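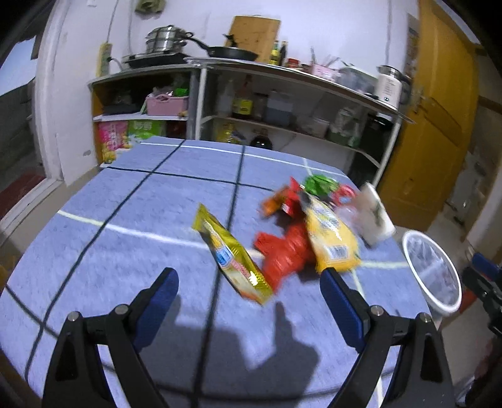 Stretching Watercolour Paper on a Board

Lightweight watercolour paper swells when it takes up water and dries with ridges across the surface. Stretching the sheet beforehand prevents most of this. The method set out in these notes is the one taught in the Grellosen foundation course and applies to any sheet too thin to stay flat under a full wash.

What is required

A rigid wooden board, larger than the paper by 4 cm on every side
Gummed brown paper tape (masking tape will not hold)
A clean sponge
A bath, sink or tray large enough to take the sheet
A craft knife and a metal ruler

Preparing the tape and board

Cut four strips of tape, each a little longer than the side it is to cover, and put them somewhere dry. Wipe the board with a damp sponge to remove dust and any old gum. Students should mark the right side of the paper lightly in pencil in one corner, as the two faces are hard to tell apart once wet.

Soaking and fixing the sheet

1. Lay the sheet in cold water and leave it for 8 minutes. Heavier papers may need longer.
2. Lift it by two corners and let the surplus water run off.
3. Lower it on to the board from one edge, easing out trapped air as it goes down. Do not rub the surface, which is easily damaged at this stage.
4. Blot the margins with the sponge where the tape will sit.
5. Moisten the first strip and press it down, half on the paper and half on the board. Fix the opposite side next, then the two remaining sides.

Drying

Keep the board flat and away from radiators for 24 hours. A sheet dried upright collects water along its lower edge and the tape there is liable to lift. Some buckling in the first hour is normal and will pull out as the fibres shrink.

If the tape comes away at any point, the sheet must be soaked again and all four strips replaced. Patching a single side seldom holds.

Removing the finished work

Wait until the painting is fully dry. Cut along the inner edge of the tape with the knife held against the ruler, working round the sheet one side at a time. Remaining tape can be soaked off the board with warm water.

Notes revised by Lai-ching Chang, June 22, 2025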